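About Tedesco Language School

Tedesco is a small evening school that teaches adults to speak languages they once swore they would learn. Most of our students took three years of Spanish or French in high school and came away able to ask where the library is. We have met hundreds of people who can ask where the library is. Very few of them wanted to go there.

How we got here

The school began above a dry cleaner with one class in Italian and a whiteboard that didn't quite erase. The first group had five students, two of whom thought they had signed up for cooking. They stayed anyway, and both can now order, complain about and send back a meal in correct Italian.

We added Spanish the next fall, then Portuguese, then German. German was the founder's idea, and the founder would like it on record that the class has a waiting list. We left the rooms over the dry cleaner when the rent went up and the steam started coming through the floor. Our present building used to be an insurance office. It has good heat, thick walls and more filing cabinets than we know what to do with.

What a class is like

Classes run in the evening, starting at 6:30, and hold up to 33 students at the very start of a term. By week two the number settles. We used to take this personally.

You will talk in the first ten minutes. You will say something wrong in the first eleven. Our teachers correct the mistakes that would confuse a waiter or offend a mother-in-law and let the rest go until later, when there is more of you left to correct. There is homework, but it's short, and we can tell when you did it in the parking lot.
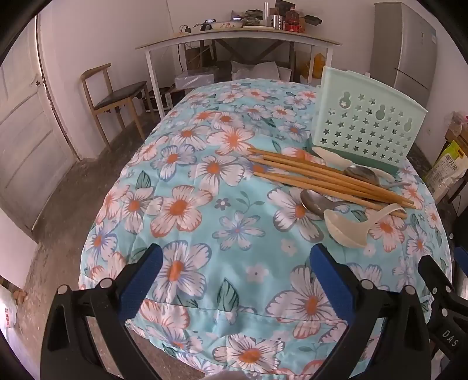
Do I need to take a placement test before I sign up?

Only if you want to start above the beginner level. The test is a 15-minute chat with a teacher, in person or by phone, and you can't fail it. You can be gently steered toward Beginner Two, which people sometimes confuse with failing.

Our books, and the Gistik years

For a while we used a set of textbooks called Gistik. In them, a family of four went to the airport in chapter one and were still at the airport in chapter nine. Students grew attached to the family but couldn't talk about anything except luggage. We now write our own material. It covers landlords, dentists, group chats, how to get off the phone, and what to say when your cousin's new husband asks what you do for a living.

The old Gistik books are on the shelf by the stairs. Take one. Please take several.

Prices and small print

A full term is $615. A half term is $300, and if you have noticed that two half terms come out cheaper, so has everyone else. We keep meaning to fix it. Books are included. If you miss a class, you can sit in on the same lesson with another group that week, as long as there's a chair.

Terms start in September and January. We also run a short summer course for people who have already booked the plane tickets and are starting to worry.

Coming to see us

The office is open from 3 p.m. until the last class lets out. Use the side door, as the front one sticks. Street parking is free after six, and the bakery across the road stays open until seven, so students who come early tend to come with crumbs.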